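Flullico Turnos – gestão de trabalho temporário para indústria

Software para agências de recrutamento e para as fábricas que trabalham com elas. Pedidos, escalas, folhas de horas, tudo no mesmo sítio. Versão web e telemóvel.

Para quem
Agências com pessoal técnico colocado em vários clientes. Torneiros, soldadores, operadores CNC, manutenção. Também serve armazém, com menos campos.

O que faz
Pedido do cliente entra, o sistema cruza com certificados e disponibilidade, sai uma lista curta. O consultor confirma, o candidato recebe mensagem. Certificado a caducar dá aviso 11 dias antes.

Folhas de horas fecham à quinta-feira às 18h. Depois disso só o gestor de conta mexe. Horas extra e turnos da noite calculados conforme a tabela de cada cliente (a tabela carrega-se uma vez, em CSV).
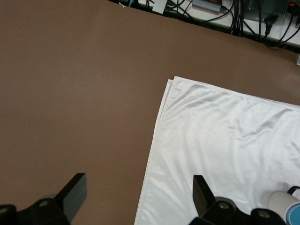

Planos
Base: até 104 trabalhadores activos, 9 utilizadores.
Pro: até 312 trabalhadores activos, utilizadores sem limite, ligação ao processamento salarial Markon.
Acima disso, preço por orçamento.

Instalação
Feita à distância. Migração de Excel incluida nos dois planos. Quem vem do Prothero Staff tem importador próprio, mas atenção aos campos de morada, convém rever à mão.

Formação
Duas sessões online, gravadas. Presencial só no Pro, deslocação à parte.

Quem já usa
Butlow Recrutamento, desde Novembro. Hugo Bouvier, director de operações: "As horas chegam certas ao cliente. Antes era telefonemas a semana toda."

Não inclui
Assinatura digital de contratos (módulo à parte). Relógio de ponto físico. Anúncios em portais de emprego, para já.

Contacto
Demonstrações e orçamentos: Gregor Laing, equipa comercial. Resposta no proprio dia se o pedido entrar até às 16h. Indicar número de trabalhadores e software actual.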